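Folding Table Days at Tutcombe

Welcome back, friends, and thank you for all the kind notes after our January gallery (I have read every one of them, some of them twice!).
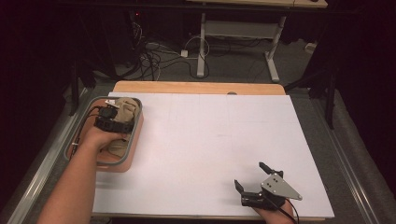
We have been spending a good deal of time on the linens lately, and if you have ever opened the bottom cupboard at Tutcombe you will know why. Years of tea towels, tray cloths and odd napkins had gone in there without anybody deciding where they belonged, and when Mahsa Mohammadi offered to give up 2 afternoons to help sort it all, I said yes before she had finished the sentence.

Our way of doing it is pretty simple. A pile comes out of the cupboard, one piece goes into a tray, and whoever is at the table smooths it, looks it over for holes, and folds it in thirds the long way and then in half. Mahsa folds in quarters at home and we have agreed to disagree, though I did find a few of her quarters tucked at the bottom of the Fadstead box, where she thought I wouldn't look.

The salmon-pink tray with the thick grey rim has a beige cloth in it, all bunched up toward one corner. I do love that pink against the big white board.

The board has faint pencil grid lines on it, very hard to see unless you go looking, and I find lines like that a great comfort when I am trying to get a hem straight. It covers most of the tabletop, so only a strip of the light wood shows along the far side.

Next up are the Salehi tablecloths, 5 of them, and all of them long enough to need two people and a good deal of patience. If you have a favorite way of folding a really big cloth, please do write in and tell me, and don't worry about going on too long, as I never do.

Page last updated March 22, 2006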